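The Case for the Lost Property Shelf

Public institutions are judged by their large decisions. A library is judged by its collection, a transit authority by its timetable, a town hall by its budget. The small services receive less attention and are usually the first to be reduced. It is the view of this office that lost property deserves better treatment than it has been given in recent years, and that the town of Inddale should reconsider the policy it adopted in March.

Under that policy, items found in municipal buildings are held for 3 weeks at the building where they were found and are then sent to a contractor outside the town. Before the change, they were held for 6 months at a single counter on the ground floor of the Jutus Building, open to any resident during normal hours. The stated purpose of the change was to free the counter space and to reduce staff time. Both aims are legitimate. Neither, in our opinion, was weighed properly against what residents would lose.

Last year the old counter recorded 684 items. Most were ordinary: gloves, umbrellas, reading glasses, lunch containers, single keys without a ring. A person who has lost a phone will search for it the same day. A person who has lost a scarf may not notice until the weather turns. The shorter period serves the first person well and fails the second, and the second is far more common in our records.

There is a habit in administration of measuring a lost object by its resale price. By that measure most of the shelf is worth very little, and the cost of keeping it is hard to defend. Owners do not use that measure. A child's pencil case may have been a gift from a grandparent. A worn notebook may hold a year of work. The clerk at the counter cannot know which of the things in front of her matter, and for that reason she was instructed to treat all of them with the same care.

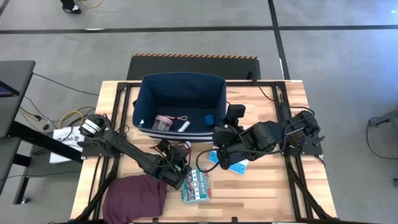

The same principle ought to govern the length of time for which things are kept. When a town agrees to look after something that has been found on its premises, it makes a modest promise to a person it has not met. The promise should last long enough for that person to make use of it.

Supporters of the new arrangement point out that many items were never claimed, even after 6 months. This is true, and it will be true of any system. It does not follow that the service was without value. Many residents who visited the counter left without the thing they had come for, but they left having received an answer. They had spoken with someone who checked the shelf and the ledger while they waited. Under the present arrangement, an inquiry is made through a web form, and the contractor undertakes to reply within 4 working days. Older residents in particular have told us that they do not complete the form.

The matter of location should also be considered. A resident who rides the bus from the Min district to the swimming pool, and stops at the library on the way home, may have lost a glove in any of those places. Formerly she made one visit. Now she must contact each building separately, and if she does so too late, the contractor as well. The work that was removed from the staff has been passed to the public.

We do not ask for a return to the old counter in every respect. The ledger was kept by hand and was slow to search. Food containers were sometimes held longer than was sensible, and a shorter limit for those would be welcome. The Skulero Annex has a room with shelving already in place, and its reception desk is staffed throughout the week. A combined service could be housed there, with a holding period of 3 months and a telephone number answered by a member of staff.

The council will review its building services this summer. We urge members to place lost property on the agenda and to hear from the residents who used the counter before they vote.

Zdeňka Tóth
Office of Resident Services
May 21, 2026

Contact us | © 2026 Office of Resident Services, Inddale | Back to top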